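Subject: Re: Right gripper does not open after a stop (motor parts cell)

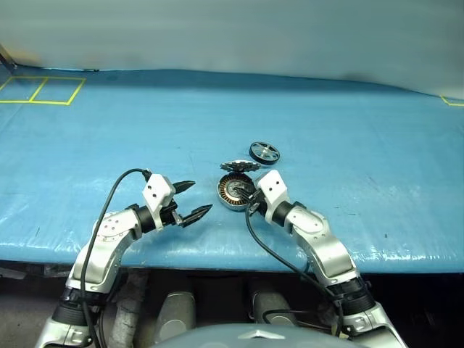 Hello all,

Thank you for the answers to my first message, and sorry that I was slow with mine. I wanted to repeat the fault a few times before I write again, so that I do not send you on the wrong path. I quote the message from Dayana Carrillo first, as my answers follow her points.

Dayana Carrillo wrote:
> We had something similar on our two-arm station at Bralcombe. The
> arm stopped with a fault, the brakes came on, and the gripper stayed
> closed on the part with full force. The operator then pulled the part
> out by hand and got a pinched finger when the gripper woke up.
>
> Three things I would look at before you change any hardware:
>
> 1. Does the gripper lose its supply at the stop, or only its
> commands? These are two very different cases.
>
> 2. Where does the cable go when the elbow is low? Ours was fine on
> the bench and bad in one posture only.
>
> 3. What does the gripper do in the first second after the reset? If
> the old command is still in the buffer, it will be executed.
>
> Please do not let anybody reach in before you know the answer to
> number 3.

On your point 1. It is only the commands. The gripper has its own 24 V line from the cabinet, and this line stays up when the arm goes into a protective stop. I measured it at the plug on the wrist side during a stop and the voltage did not move. So the fingers keep their last force, as in your case. I had believed until now that our stop takes away everything, and the work instruction at our place says the same. The instruction is wrong and I have already asked for it to be withdrawn.

On your point 2. This was the good hint. The task is to take the stator, the toothed disc and the small spoked wheel from the middle of the table and bring them to the taped boxes. For the stator the right arm must come in low and from the side, and the fingers go down on the edge of the housing. The cable of the right gripper leaves the wrist, lies on the blue tarp and then goes over the front edge of the table along the lower arm. When the arm goes forward the cable has to slide over this edge. Most of the time it does. But the tarp is glossy in some places and rough with small wrinkles in others, and the cable can catch. Then the slack is used up between the wrist and the table edge, and the plug takes the pull.

The left arm has the same cable, but it hangs in a wide loop on the outside of the arm and does not have the same problem. In all our logs there is not a single communication loss on the left side. I should have asked myself much earlier why the two sides are not equal.

The fault in the log is always the same, number 2929, which in the Stakano controller means that the gripper has not answered within the time limit. We have 2474 cycles recorded since the cell was put into use, and I went through all of them. The fault comes only on the stator pick, never on the disc and never on the wheel. If I hold the cable up with a piece of string above the table, I cannot produce the fault any more. If I let the cable down and push it a little against the fold of the tarp, it comes back quickly.

On your point 3. I am sorry to say that you are right here too. After the reset the gripper executes the last command it has in its buffer. In our program the last command before the fault is often "close", because the contact is lost exactly when the fingers go to the part. So a person resets the fault, sees the fingers standing still, puts a hand on the stator to free it, and the gripper closes once more. We tried it with a wooden stick between the fingers. The stick had clear marks from the tips, which are serrated on this model. I do not want to see this with a finger.

We had no injury. But in June a colleague from the evening shift freed a part by hand in this way, and he told me that "it twitched a bit". He did not write a report and I do not blame him for it, as the instruction told him that the power was off.

What we have done until now:

- The cell works with the left arm only. The right arm is parked and locked out at the cabinet.
- The 24 V line of both grippers will go through the safety relay. The fingers have a spring lock, so a held part should not fall when the supply goes away, but I have still to test this with the stator, which is the heaviest of the three.
- The program clears the gripper buffer at the start of the reset routine and then waits for a confirmation from the operator panel.
- The cable on the right side will be led along the upper arm with a strain relief behind the wrist block. Ondetby has promised me the clips, but I have no delivery date.

I have two questions for the list.

First, has anybody put the gripper supply on the safety relay with this controller? The manual from Barrera says that the gripper must be referenced again after each loss of supply, and for this it opens fully. With a part between the fingers this is another danger, and I do not see how to forbid it by parameter.

Second, does anybody use a softer surface at the front edge of the table? We took the tarp because the cameras like the even blue colour, and I would prefer to keep it. A rounded plastic strip over the edge would perhaps be enough - but then the arm has less room at the elbow.

If you have the same gripper on your station, please make the test with the stick. It takes ten minutes. Keep one person at the stop button and keep your hands out of the reach of both arms, also of the one that you do not test.

I can send the log extract and the changed reset routine to anybody who writes to me directly. The comments in the routine are not all in English yet.

With kind regards, and many thanks again to Dayana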